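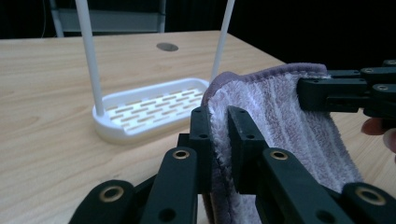 In July our group in Dasilard began to write down the rules for how we record demonstrations with the hand-held grippers. Before this we had only habits. Each person had their own, and when I looked through the recordings I could tell who was working only from the way they started. The first rule we agreed on concerns the grip. Cloth must be taken near a corner, below the hem, and the fingertips must close on the fabric fully before the arms move. With a thick towel like the purple-gray one, it is easy to bunch a fold between the fingertips on one side and hold only the corner on the other side. Is this a mistake? We discussed it for a long time. Harish Pillai said yes, the two hands should hold the same way. I said no, people at home take a towel as it comes. At the end we wrote that a bunched fold is allowed, but it must be marked in the notes.

I want to share some of the other rules, maybe they are useful for a small team like ours.

Rule 2. The rack is placed before recording starts and it stays where it is. If you push it by accident during the task, finish the task and mark it. Do not put it back with your free fingers.

Rule 3. One recording is one try. When the towel falls, the recording is not deleted. I had to defend this rule more than any other. Anitha Mathew, who reviews with me, wanted to keep only the clean ones, and I understand her, because failed ones take much longer to label. But if we throw them away we don't know any more how often we fail.

Rule 4. Fingers stay behind the mechanism as much as possible. A hand may come into view, this is normal, but it must never touch the cloth.

Rule 5. After 21 recordings the operator stops for 12 minutes. Đức La asked for this one and he was right. The wrist becomes tired first, and you do not notice until you start to grip in a lazy way.

I went through all 3,362 recordings we had at the end of August and checked them against the new text. It was slow work and I will not do it again alone. Most problems were with Rule 2, and many of them were mine, I must admit. The old recordings stay in the archive, with a label that says they were made before the rules.

What we still don't have is a good rule for speed. Isauro Cervantes is very quick, and I am slow like my grandmother when she hangs the laundry. Should we both change? For now the text says "your usual speed, without waiting in the middle," and I am not satisfied with it. If you have written something better in your own team, please leave it in the comments. Next week we begin with the small towels, and I will try to have a second version of the text before that.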